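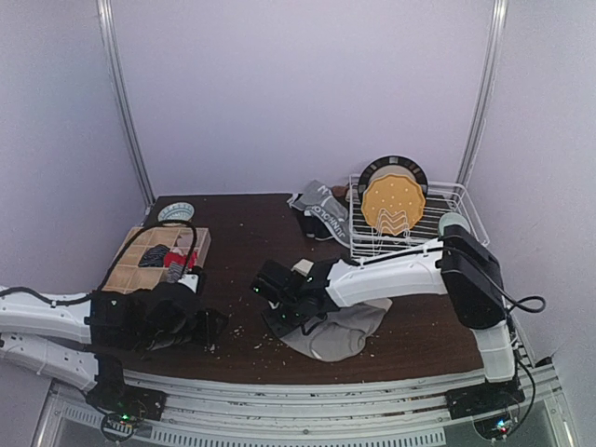 About Osley

Osley writes and tests working rules for two-armed robot cells that handle household items. We opened in March with 2 cells and now keep 9 running. Ognjen Petek leads the bench team, and Shewit Yilma edits the rule book.

How we work

Most of our tasks are ordinary ones, such as sorting clothing into a divided wooden tray. Each cell has two arms, one fixed at each end of the front rail. Our first rule is that hands stay outside the cell while either arm has power.

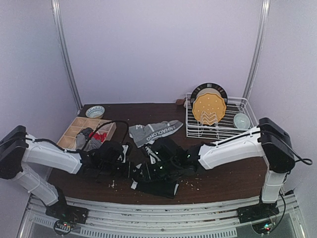 The second rule covers shared space. When both grippers work over the same item, one arm leads and the other waits for its turn. Operators name the lead arm before the run starts and write it in the log. Cables are checked through the full reach of the arm at every shift change.

Dishes stay in the rack during cloth work, and the arms run at the lower speed setting near them.

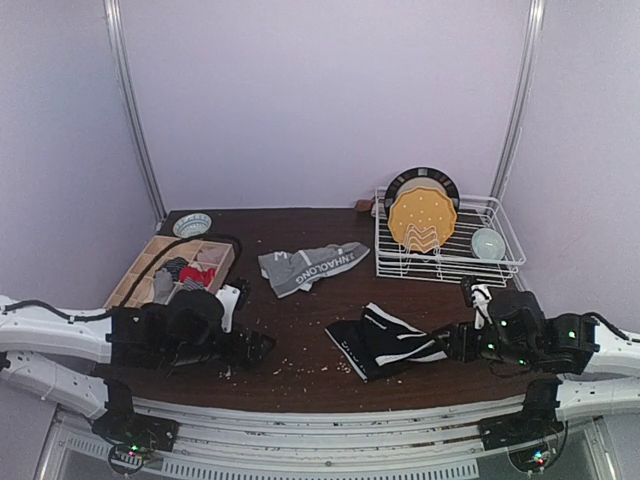

Crumbs and lint are cleared between runs with the power off. A run that ends early is logged the same way as any other, with the operator's initials.

The current rule book was issued on Oct 31, 2024, and draws on 841 logged runs. Mi-kyung Ham handles training and visits at our Istonthorpe site.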